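Descaling on a schedule

Search this site Type and press enter
2 min read

Our water in Drudley tests at 346 ppm hardness, and the office kettle shows it.

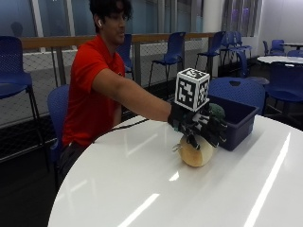 Benito Montes wrote in to say that citric acid is a waste of money at that hardness and plain white vinegar does the job if you leave it overnight. I tried both in January. Vinegar at full strength cleared the element in 7 hours and left a smell through three boils. Citric acid, 40 grams to a liter, took 80 minutes starting from hot water, with no smell after one rinse.

Cost per treatment was close enough to ignore. The spout filter is a separate problem. Scale packs into the mesh and neither acid reaches it unless the filter is pulled and soaked in a cup.

I now descale every three weeks. The jug filter is still on the shelf, unopened, and I will test the tap again before I put a cartridge in it.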